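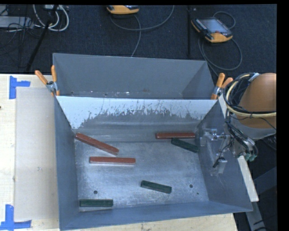 How to enter your campaign in an ad award without losing a weekend

Did three of these in March so writing it down while I remember. Mostly for small shops, two or three people, no awards person.

1. Pick the category first

Before you cut anything. We cut a lovely case film for Mahlangu (radio spots, regional) and then found out audio entries wanted the raw spots and no film at all. Read the entry kit right to the end, the annoying stuff is in the back pages. If the work fits two categories, pick the smaller one. Fees add up quick.

2. Get the client's OK in writing

An email is fine. Ask for:

Permission to enter
Permission to show results
Exact spelling of the company name
Who gets credited on their side

Do this early. Zudeck took 30 days to come back to us, and all we needed was a yes.

3. Write the summary

500 words max on most forms, some count characters instead so check. Order I use: problem, idea, what ran, what happened. Plain words. If your mum can't follow the idea by the second line, start again.

Don't write "went viral". Put the number. For Trillness we had 3,752 sign-ups and that was the whole results line. Looked small next to the big brands – still got shortlisted.

4. Cut the case film

Two minutes or under. Show the actual ad in the first 20 seconds, jurors are watching heaps of these back to back. Captions on, plenty of them watch with no sound. Check your music licence covers award entries, the broadcast one often dosen't.

5. Credits

Worst part. Start a shared sheet on day one of the job and make everybody fill in their own row. Wian Ndlovu did the colour grade on our Vurnero spot and we left him off, then had to pay a change fee to add him back. Sorry again Wian.

6. Upload

Not on deadline night. Portal will crawl. Export to their spec, name the files how they ask, play the whole thing back once its up. Save the confirmation email as a PDF.

7. Afterwards

Keep the lot in one folder – film, summary, credits, client email. Next show will want the same bits with diferent word counts. Will add my budget sheet here when I've tidied it.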